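Arm build notes, shared bench

March, carrying on from the last page.

Koen Smits says the flower job is basically done and we can move on to tidying the cables. I don't agree. It picks one up and puts it in the basket often enough to make you feel good about it, and that is about all I'd put my name to. The Gedum fingers still close harder on one side than the other. I shimmed them again and can't say it made any difference.

Settings as left: grip limit 200, travel speed 228, settle delay 800 ms. The delay is far too long, but every time I shorten it the wrist rings. 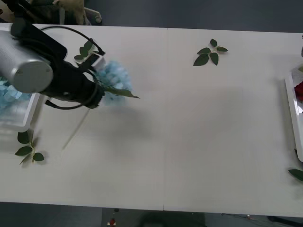
Grip point is the thing I keep coming back to. The Prameck planner picks its spot from the colour of the bloom and takes no notice of the stem, and Koen thinks that's fine for soft fabric flowers. I'm not so sure. With the pale blue hydrangea up in the fingers, the stem hangs off down and to the left, so whatever we do at the basket has to allow for a tail the planner doesn't know about. White table, pale stem, no wonder it can't find it. I'd like to try a dark cloth under the lot before anybody buys another lens. The Grisix people recommend a second light, but then they sell lights.

Also the loose leaf sprigs. Koen wants them left on the table as "clutter" so we can say it copes with clutter. Fine, but then they need to be somewhere it might go for them by mistake. Parked well out of the way they prove nothing.

Cable loop over the gripper: leave alone until the wrist is sorted. I know it's ugly.

Asked Teixeira for the newer wrist firmware, which is meant to fix the ringing. Up to 6 times smoother, according to the release note. Smoother than what, it doesn't say.

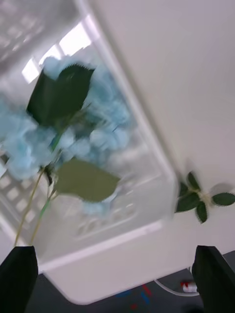
Back bench, March

Wrist view is not much use for judging the drop. The petals smear as soon as anything moves, and that's with the big leaf right there to focus on. The little five-leaf sprig outside the rim comes out better, though still a bit soft. Koen reckons the planner could use the basket rim as its reference. Maybe. It sits at a slant in this view and I don't trust the corner fit yet.

To do: dark cloth, half the travel speed, log the misses as well as the hits. Koen to find the spare finger pads.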